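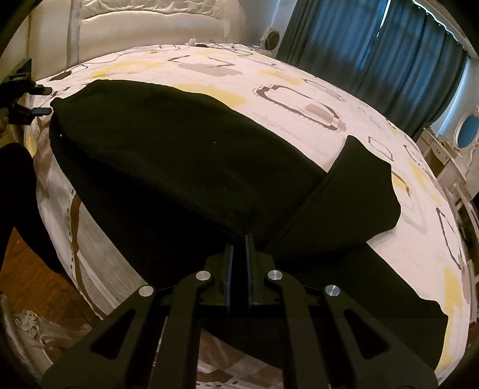 Última modificación: julio, 18:05

Inicio Proyectos Informes Contacto
Proyectos > Fluvevik > Informes de avance
Julio - Redacción, oficina técnica de Flevmont

Informe de avance para Pelletier. Voy rápido, la versión con anexos sale a final de mes.

Sensores en pista: instalados en el pabellón de Brarkbridge. 18 chalecos con seguimiento de posición, todos dados de alta. Dos daban saltos en la esquina norte del campo - recalibrados, de momento bien.

Datos: 2876 minutos de entrenamiento y partido registrados. Falta limpiar el primer bloque, donde se mezclan calentamiento y juego real. Los preparadores ya reciben el resumen de carga al acabar cada sesión. Lo quieren más corto. Estamos en ello.

Vídeo: retraso. La sincronización con los sensores se desajusta en la segunda parte, cinco segundos en el peor partido. El proveedor ha mandado un parche y lo probamos en el próximo amistoso. Si no funciona, marcaremos los cortes a mano y eso se come horas que no estan presupuestadas.
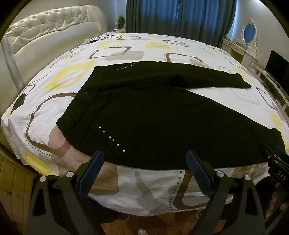

Desde Brarkbridge comentan que el resumen de carga les sirve para decidir cambios, pero que llega tarde si hay dos partidos seguidos, y piden tenerlo en el descanso. Lo vemos viable para la plantilla senior. Para la cantera no, con la red actual del pabellón.

Aplicación para aficionados: prueba cerrada con 200 abonados. Las estadísticas en directo se usan mucho en el último cuarto, casi nada antes. La repetición desde varios ángulos se queda fuera de esta fase.

Gasto: dentro de lo previsto salvo baterías, hubo que comprar un segundo juego. Pedimos pasar a esa partida lo que sobra de desplazamientos - necesitamos el visto bueno por escrito.

Pendiente: consentimientos de los jugadores menores, contrato de alojamiento de datos, fecha para la demostracion en Flevmont.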